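桌面收纳与隔板围挡小组作业报告（课程期末，第二稿）

组名：Trulla
组员四人，执笔 Ifigeneia Moschos，其他人的部分我合并的，语气不统一请见谅。

一、题目怎么来的

公共工作室的长桌，大家都抱怨。东西放上去就滚、就串到别人那边，橡皮、螺丝、铅笔头。桌子本身没问题，木头的，面也平。问题在于没有边。我们最早想做抽屉，后来老师说抽屉太大，一个学期做不完，改成围挡：用纸板在桌面后侧和侧面立一圈矮墙，隔出一个人的工作区。便宜，能拆，弄坏了不心疼。

题目定下来已经是第三周了，比别的组晚。

二、材料

纸板：旧包装箱，从系里的收发室拿的。要过两次，第一次拿回来的受潮，软，立不住，扔了。
胶带：纸基的。透明胶带试过，撕下来会带走桌面上的漆光，不敢用。
尺、美工刀、切割垫，都是自己的。
预算600元，基本没花。买了胶带和一把新刀，剩下的退回去了。

本来还想用瓦楞塑料板，Lepik那家店有货，可是整张卖，我们用不了那么多，而且白色的反光厉害，灯一开晃眼睛。最后还是纸板，颜色和桌子接近，看着安静。

三、做法

先量桌子。桌边不是完全直的，两头差一点点，这个后面害了我们。
裁板，沿折痕留出翻边。翻边朝外，贴在桌面上，朝里的话会占地方，还容易积灰。
转角有两种做法：一种是两块板对接，缝上贴胶带；一种是一整块板弯过去。对接的角方，好看，但是缝会慢慢张开。弯的角不那么利落，结实得多。我们周五那天两种都做了，放在一起推，用手掌顶，对接的先松。所以后来定了弯的。

折的时候一定要先用刀背压线。没压线直接折，外层的纸会鼓起来，出一条难看的棱。组里有人不信，折坏了一块，此处不点名。

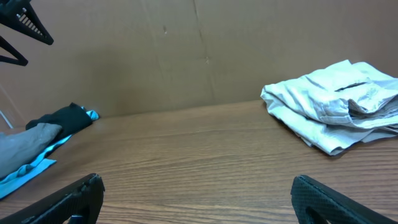 围好以后的问题主要是和桌面的接缝。纸板底边如果裁得不直，就会有地方悬空，小东西还是会钻过去，等于白围。第一版就是这样，一颗螺母从底下滚走了，找了半天。第二版我们改成先立板、再用铅笔沿桌面描一道线，照线修底边。慢，可是贴合。这个方法是从木工课学来的，那边叫什么我忘了，回头补上（没补）。

另外是高度。第一版太高，坐下来像坐在箱子里，拿后面的东西要站起来。降了一次，手臂能越过去了，铅笔也滚不出去，就停在这个高度。不是算出来的，是试出来的，老师中期检查时问依据，我们答不上来，扣了分，认。

四、试用

请了5个同学来用，每人90分钟，做自己手头的作业，我们在旁边记。尽量不说话，但是有人会问我们话，没办法完全不答。

记下来的东西，整理过：
- 画图的同学喜欢，说后面一片没花纹的板，眼睛不累。
- 做模型的同学嫌侧面碍手，右手边那块尤其。左撇子那位反过来，嫌左边。
- 有人往纸板上扎图钉。我们没想到。扎完板上留小洞，不影响站立，但是难看。
- 桌面的木纹是横的，有同学拿它当参考线摆东西，摆得挺齐。这个有意思，没有时间深入。
- 桌面有点亮，侧光的时候会有反光，围挡挡住了一部分，也有人说没感觉。

有一位中途走了，说要上课，他的记录只有前半段，统计的时候我们还是放进去了，注明一下。

五、和别组的比较

Vellulton组做的是可移动的木隔板，比我们的稳，比我们的重，搬一次要两个人。Sonarov组做了布的，挂在架子上，好看，挡不住滚的东西。三组的题目其实不一样，硬比没太大意义，但是报告模板要求写，就写了。

如果只说成本，我们最低。如果说能用多久，应该是木的那组。纸板用到期末，折线处已经起毛，再折几次估计要断。

六、没做好的地方

1. 中间那条折痕没处理。旧箱子本来就有，立起来之后看得见，强迫症的同学一直盯着看。应该挑没有折痕的板，可是够大的板都有折痕。
2. 底边的描线法写得太晚，前面浪费了材料。
3. 没测湿度。十月那几天下雨，板摸着明显发软，有没有变形没有记录，只能说感觉。
4. 问卷题目出得不好，“你觉得满意吗”这种，大家都勾满意，等于没问。
5. 侧板应该做成可以拆的，左右都能装，时间不够了。

七、下一步（如果有下学期）

做可拆的侧板。底边加一条薄毛毡，堵缝，也防滑。转角还是弯的，里面衬一层，双层纸板弯起来费劲，要先喷一点水，试过一小块，可以，但是要压着等它干，急不得。

高度想做成两档。画图用矮的，做小零件用高的。

还有就是桌子，有条件的话想自己把桌边刨直，系里大概不会同意。

附：裁板尺寸表在组里的共享文件夹，打不开的找我要，权限老是掉。

评论（3）

四楼的：
弯角那段有用，我们组对接的角现在全开了，正在返工。请问压线用刀背还是用没水的圆珠笔？

Ifigeneia Moschos 回复：
都行，圆珠笔更不容易压破，就是不太直，要靠尺。

路过看看：
右手边碍手+1，我当时试用的就是我。毛毡快点加吧，螺母的事我还记得。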